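# Two days at the Nakthorpe LAN

February 25, 2018

I came back from Nakthorpe last night and I want to write this down before I forget the small things. It was my first time visiting a Counter-Strike event outside my own country. I went with Wajid Shaikh, who used to play in the same amateur team as me, and we slept at his cousin's place, 12 stops from the hall by tram.

The hall is normally used for indoor tennis. You can still see the lines on the floor between the rows of tables. The organizers sold 605 tickets for players who bring their own computer, and the visitors had a separate entrance on the side of the parking lot. We went to the wrong one first and a very patient lady sent us back.

On the first day we watched the group matches. Dorow played against Flarent on Inferno, and I must say Dorow surprised me. They lost the pistol round and the two rounds after it, and then their captain, Haris Warraich, called a pause. After this pause they held the B site with only two players almost every time. Flarent kept going to B anyway. Dorow won the map 16–9.

The sound in the hall was not so good. If you sat on the left side, you heard the casters twice, once from the stage and once from the wall. On the right side it was better, but there the screen was behind a pillar. We changed seats 3 times and stayed on the left.

Between the matches I talked for a while with Rukhsana Minhas, who coaches Yaman. She told me that her team had arrived late in the night and practiced only one hour before the first game. She did not want to use it as an excuse. What she worried about more was the new lineup, because Fahad Jadoon has played as the main AWPer only for a few weeks, and the others still wait for him in situations where they should move. 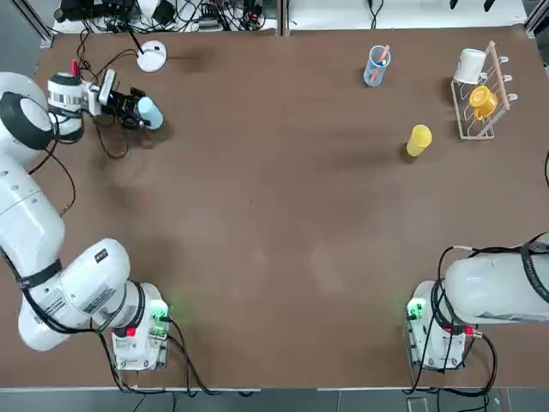 The second day started late because of a network problem on the stage. The semifinal between Yaman and Dorow was the best match of the weekend for me. Yaman took Mirage, Dorow took Cache, and the third map, Train, went to overtime. Jadoon had a beautiful round alone against two, with very little time left, and the people behind us stood on their chairs. Yaman lost the overtime, but I think the coach can be satisfied with how they moved on that last map.

In the final, Dorow was clearly tired. They met the local team of Bülent Tuncer, who had an easier semifinal, and it finished 2–0 before dinner.

Food was expensive, so bring your own if you go. Water was free near the first-aid table. The next Nakthorpe event is planned for April, with a smaller hall and online qualifiers before it. Wajid already asked me if we should enter with our old team. I told him that he must first find a fifth player who can practice in the evenings.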